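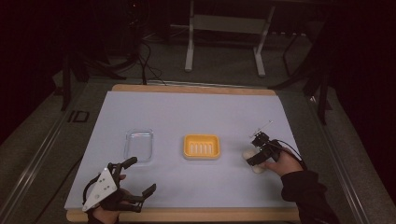

Glass container and soap dish on a covered table.

Visit report: Wenness housewares works, Buckley site
04/02/2024

The Buckley site makes pressed glass food containers and molded bathroom goods under the Grotance and Flamell names. The tour covers the glass hall, the molding shop and the warehouse, and takes 82 minutes on foot. Safety glasses are issued at the gate. Flat shoes are required.

Glass hall. Gobs are cut from the feeder and dropped into a rotary press with 21 stations. Containers leave the press and go straight to the annealing oven, a long tunnel with a slow steel belt. The guide gave the belt speed but the fans made it hard to hear. Inspection is by eye under strip lights, followed by a rim gauge. Rejects are crushed on site and returned to the batch house.

Molding shop. Smaller and much quieter. Soap dishes, tumblers and toothbrush holders run on the same presses with a tool change between batches. Color is dosed at the hopper. A change from dark to light takes 77 minutes of purging, so the planners run light shades first.

Warehouse. Racking for 3976 pallets, over half of it filled at the time of the visit. Glass is stored on the lower levels only. Cartons are drop-tested in a bay next to the loading doors.

The molding shop closes for maintenance in July and tours are glass hall only that month. Parking is behind the warehouse. The seconds shop by the gate takes cards.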